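アームの影とTFと、消えたコップの話

2018年2月10日

またしばらく間が空いてしまいました。書きかけの下書きはあるんですけどね、キャリブレーションの話の続き。あれは長くなりすぎたので放置しています。いつか出します。たぶん。

で、ここのところ何をしていたかというと、ずっと机の上の片付けタスクのソフトをいじっていました。片付けるのは私じゃなくてアームのほうです。私の机はひどいことになっています。

前回までのあらすじをざっくり書いておくと、認識ノードが机の上の物体を見つけて、プランナーが掴みに行く順番と軌道を決めて、コントローラがそれを流す、というごく普通の三段構えです。認識のところはババクさん(Babak Fallahi)が書いたものをほぼそのまま使わせてもらっていて、プランナーまわりが私、全体をつないでいるのがBundierという自前のランチャー兼ログ取りツール。Bundierは最初、私が夜中に書いたシェルスクリプト一本だったのに、気づいたらPythonで2,063行になっていました。一ファイルで。怖いですよね。私も怖いです。mainの中に関数が定義してあって、その中にさらに関数がある。誰だこれ書いたのは。私です。

それで今回の本題なんですが、「コップが消える」んです。

机の上にコップがあって、認識ノードもちゃんと見つけていて、世界モデル(プランナーが持っている「今どこに何があるか」の表だと思ってください)にも登録されている。ところがアームが近づいていくと、ある瞬間にふっと表から消える。消えるとプランナーは「掴む相手がいません」と言って計画を捨てて、アームは途中で止まる。止まってしばらくするとまたコップが表に現れて、プランナーが「お、いるじゃん」と計画を立て直して、動き出して、また消える。延々とこれ。見ているとちょっとかわいいんですけど、三周目くらいで笑えなくなります。

理屈はすぐ見当がつきました。カメラが固定で、アームは作業台の上を横にぐいっと伸びるので、手先が物に近づけば近づくほど、カメラから見てアームが物の前をふさぐんですよね。オクルージョンというやつです。教科書の最初のほうに出てくる。知ってる。知ってるのにはまる。 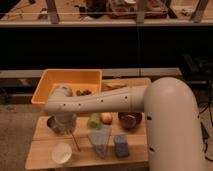 最初にやったのは、いちばん雑な対処でした。見えなくなっても三秒間は表に残しておく、というタイマー。書くのに十分もかからないし、試したらすいすい動いて、「勝ったな」と思ってお茶をいれに行きました。

戻ってきたら止まっていました。

三秒じゃ足りない動きがあるんです。奥のケースのほうへ回り込んでから手前に戻る軌道だと、アームの横に伸びたところがずーっとケースの前に居座ります。じゃあ十秒にすればいいかというと、今度は掴み上げて運び終わった物が、もといた場所に十秒間「いる」ことになってしまう。幽霊です。プランナーは律儀なので、幽霊をよけて大回りします。何もないところをものすごく丁寧によけていくアーム、というのは、事情を知らない人が見たら相当不気味だと思います。

セニョさん(Senyo Ofori、うちの制御まわりの先生みたいな人です)に相談したら、画面を見て開口一番「時間で決めるからだよ」と言われました。見えないのと、いないのを区別しなさい、と。はい。おっしゃるとおりです。

というわけで、ちゃんとやることにしました。

考え方は簡単です。物体が検出されなかったとき、可能性は二つあります。そこがカメラから見えていて、それでも検出されなかったのか。それとも、そもそもそこが見えていなかったのか。前者なら「いなくなったかも」と疑っていい。後者なら何も言えないので、前の状態をそのまま持っておく。これだけ。

じゃあ「そこが見えているか」をどう判定するかというと、アームの形はURDFで持っているし、関節角度もわかっているので、カメラの位置からアームをレンダリングしてやればいいわけです。仮想のカメラでアームの影絵を作る。その影絵と、物体があるはずの場所を投影したものとが重なっていたら「隠れている」。重なっていなかったら「見えているはず」。点群からロボット自身の体を抜くセルフフィルタは前から入れていたので、そのレンダラを使い回しました。

(ここでまた脱線ですが、セルフフィルタのパディング、皆さんどのくらい取ってますか? 私は最初けちって小さくしていたら、アームの縁のところの点が抜け残って、それがプランナーに「障害物」として渡って、アームが自分の縁におびえて動かなくなるという事件がありました。自分の影におびえる馬みたいな。逆に大きく取りすぎると、掴もうとしている物の点まで一緒に消えます。コップみたいな小さいものは丸ごと消えます。中庸が大事、と言いたいところですけど、その中庸がグリッパの姿勢で変わるんですよ……。今は手首から先だけ別の値にしています。美しくない。でも動いています。)

話を戻して、影絵の判定。書いて、動かして、結果を見たら、これが半分くらいしか合わない。隠れているはずなのに「見えている」と出て、案の定コップが消える。

ここで丸一日つぶしました。

原因その一。時刻です。画像のタイムスタンプと関節角度のタイムスタンプがずれていました。ずれが50ミリ秒。アームが止まっているときは何の問題もないので、静止状態でいくらテストしても完璧に一致するんですよね。動き出すと、影絵のほうが先に行ってしまう。速く動かすほどずれる。可視化して重ねてみたら、本物のアームを影絵が先導しているような絵になっていて、見た瞬間に「あー!」と声が出ました。一日悩んだあとの「あー!」は気持ちがいいです。くやしいけど。

で、なぜずれていたかというと、カメラドライバが画像のスタンプを「取り込んだ時刻」じゃなく「パブリッシュした時刻」で打っていた。これ、前にもSampaioのときに同じことをやっていて、そのときのメモにちゃんと書いてあったんです。「ドライバのスタンプを疑え」って。太字で。自分のメモを読まない人間にメモを書く資格はあるのか。

とりあえずオフセットをパラメータにして引いてやって、それからTFを引くときに最新のものじゃなくて画像の時刻を指定するように直しました。Time(0)で引いていたんですよ、ずっと。ROSをやっている人にはこの恥ずかしさが伝わると思います。伝わらない人は、そのまま幸せに暮らしてください。

原因その二。これはもっとしょうもなくて、URDFの中の手首のメッシュが古かった。グリッパを付け替える前のモデルがそのまま残っていて、影絵の手先がちょっと細い。ちょっとなんですけど、コップの上にかぶさる姿勢だとその「ちょっと」がちょうど効いてしまう。エラーヘさん(Elaheh Shirazi)が新しいメッシュを共有フォルダに置いてくれていたのに、私の手元のワークスペースがそれを見ていなかったという話でした。しかも去年の段階で「置いたよー」とメールをもらっていました。返信もしていました。「ありがとうございます! すぐ入れます!」って。すぐとは。

原因が二つ同時にあるとデバッグって本当につらくて、片方を直しても症状が残るものだから「これは原因じゃなかった」と思って元に戻しちゃうんですよね。今回もスタンプの補正を一回入れて、まだ消えるので外して、メッシュを直して、まだ消えるので首をひねって、というのをやりました。両方入れたら直りました。次からは、直したものは戻さないで積んでいこうと思います。ブランチを切ればいいだけの話です。

そのあとは回帰テストを作りました。これがわりと今回の収穫かもしれません。

Bundierはもともと実行のたびにbagを全部保存していて、たまりにたまったログがあります。数えたら197本ありました。ディスクを圧迫していて、そろそろ捨てようかと思っていたところだったんですが、捨てなくてよかった! この全部に対して、新しい可視判定と世界モデルだけをオフラインで流して、「途中で物体が消えたかどうか」を出すスクリプトを書きました。アームは動かさなくていいので、夜のうちに回しておけます。

古いロジックでは、このうち39本で一回以上の「消失」が起きていました。もっと多いかと思っていたんですが、机に物を少ししか置いていない日のログが結構混じっていて、そういうのは平和なんですよね。新しいロジックにしたら、これがほとんどなくなりました。ゼロにはならなかったです。残ったものは後で書きます。

スクリプトの出力は最初ただのテキストだったんですけど、数字だけ見ていても何が起きているかわからないので、消えた瞬間の前後の画像を並べてHTMLに吐くようにしました。これが便利で便利で。朝来て、コーヒーを飲みながらスクロールして、変なやつを見つけたらクリックしてbagのその時刻に飛ぶ。ビューアはHoravariの中にあったタイムライン部品をもらってきて、くっつけただけです。フーシャングさん(Houshang Nouri)、勝手に持っていってすみません。事後報告になりました。ライセンスのところに名前は入れてあります。

そうそう、この一覧を眺めていて初めて気がついたんですが、認識ノードの出すラベルがわりと揺れるんですよね。同じ緑の丸いものが、角度が変わると名前も変わる。隣の桃みたいな色のやつとくっついて置いてあると、二つまとめて一個の細長い果物だと主張することもあります。水色のもキツい。四角い青いやつと水色のやつが近いと、IDが入れ替わる。入れ替わっても場所はほぼ合っているので掴むのは掴めるんですが、「青いのを先にしまう」みたいな順番の指定をしていると、しれっと逆をやります。

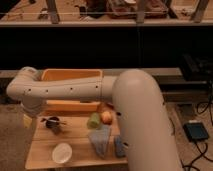
トラッキングのほうに手を入れるべきか、ずいぶん迷いました。ババクさんのコードに私が手を突っ込むと、次のアップデートでマージが地獄になるのが目に見えています。それで、認識ノードには触らず、その後ろに薄い層を一枚はさむことにしました。やっていることは、前のフレームの物体と今のフレームの物体を位置と色のヒストグラムで対応づけて、ラベルは多数決で決める。ハンガリアン法とか言うと立派に聞こえますが、scipyのlinear_sum_assignmentを呼んでいるだけです。三十分で書けました。

多数決にすると、最初の何フレームかで間違った名前がつくと、しばらくそれを引きずります。なので起動直後はアームを動かさないで、じっと眺めさせる時間を入れました。人間で言うと、部屋に入って一回ぐるっと見回すやつですね。デモのときに「なんで最初止まってるの?」と聞かれるんですが、「考えてるんです」と答えると皆さん納得してくれます。

さっきの、残った失敗の話。

大きく分けると種類は二つで、一つはケースの中のもの。ケースの壁で隠れるぶんは、影絵の判定に入っていないんです。アームしかレンダリングしていないので。壁の向こうに低く入ってしまった小物は、カメラからは見えないのに、判定上は「見えているはず」になって、「いなくなったかも」と疑われる。しまったそばから存在を疑われる小物たち。これはケースもシーンに入れてレンダリングすれば済むんですが、そうなると「じゃあ他の物体どうしの隠し合いは?」となって、結局全部レンダリングすることになります。やればいいんですけど、処理が重くなるのが気になっていて、今は「ケースに入れたものは入れたことにする」という大人の対応をしています。

もう一つが細いもの。箸みたいな細い棒とか、器から柄だけ出ているものとか。こういうのは隠れていなくても検出されたりされなかったりするので、可視判定が正しく「見えているはず」と言った上で、普通に検出漏れで消えます。これは可視判定のせいじゃないので、私は悪くない。と言いたいところですが、プランナーの側から見れば誰が悪かろうと消えたものは消えたわけで、どうにかしないといけません。

いま試しているのは、「いる」「いない」の二択をやめて、存在の確からしさを数字で持つやり方です。見えているはずなのに検出されなかったら少し下げる。検出されたら上げる。隠れていたら触らない。下げ幅を物体の種類ごとに変えて、細いものは検出漏れしやすいぶん、ゆっくり下げる。占有格子でやるログオッズの更新とまったく同じ発想なので、地図を作ったことのある人なら「最初からそうしなよ」と思うでしょう。セニョさんにも言われました。最初からそうしなよ、って。

ただ、この下げ幅をどう決めるかがまだ手探りで、今はコードの先頭に辞書がべたっと書いてあります。コップはこの値、丸いのはこの値。前に書いたログがあるんだから、そこから検出率を数えて決めればいいんですよね。次の作業はそれです。

あと、プランナー側もひとつ変えました。前は世界モデルが変わるたびに計画を捨てて最初から立て直していたんですが、変わった物体が今の軌道に関係なければ、そのまま続行する。当たり前のことなんですけど、これを入れただけで動きの「びくっ」がものすごく減りました。掴みに行く途中で、遠くの関係ない物体の位置推定がちょっと動いただけで、びくっと止まって考え直していたんですよ。気の小さい子だったんです。今はだいぶ堂々としています。

関係あるかないかの判定は、残りの軌道を粗く刻んで、動いた物体の新しい位置と衝突チェックするだけ。刻みが粗いと見逃しがあるので、速度を落としてある間しかこのモードは使わせていません。ここはもうちょっと真面目にやらないと、そのうち痛い目を見ると思います。コントローラの側に力のしきい値での停止が入っているので最悪のことにはならないはずですが、「はず」で書いたコードに今回さんざん苦しめられたばかりですしね。

ついでにBundierの話も少しだけ。さすがに一ファイルは限界だったので、ログ取りとプロセス管理とパラメータの読み込みを三つに割りました。割っている途中で、どこからも呼ばれていない関数が山ほど出てきて、そのうちの一つのコメントに「あとで消す」と書いてありました。消しました。三年越しくらいの約束を果たした気分です。パラメータはYAMLに全部出して、実行ごとにそのコピーをbagの隣に保存するようにしました。これで「この日のログ、どの設定で取ったんだっけ」が減ります。過去のぶんは、もうどうしようもないので、ファイル名から推理するしかありません。「test_new2_final_b」とか。推理のしようがない。

それと、Bundierを使いたいと言ってくれる人が一人増えまして、ミラグロスさん(Milagros Urquijo)がLasuvardのほうで試してくれています。最初の感想が「ヘルプを出すオプションはどれ?」でした。ありませんでした。すぐつけました。自分しか使わないツールって、本当にこういうところが抜けていますね。二つ目の感想が「Ctrl-Cを押しても終わらない」で、これは私も前から知っていて、いつも別の端末からkillしていました。慣れって恐ろしい。子プロセスにシグナルが渡っていなかっただけで、直すのは数行でした。

三月までに、確からしさの更新をログから決めるところと、ケースのレンダリングの重さを測るところまでは行きたいです。測ってみたら全然重くなかった、というオチになりそうな予感もしています。だったら早く測れという話です。

可視判定のところだけ切り出して公開できないか、という問い合わせを前の記事のコメントでもらっていました。返事が遅くてごめんなさい! レンダラの部分がうちの環境にべったりなので、そのままでは出せないんですが、影絵と投影を比べるだけの小さいノードなら切り出せると思います。入力は深度画像とカメラ情報とURDF、出力は物体ごとに「見えているはず/隠れている」の二値。そのくらいでよければ、READMEを書いたら上げます。固定カメラ以外で使う予定のある人がいたら、カメラのTFをどう渡してほしいか、コメントに書いておいてもらえると助かります。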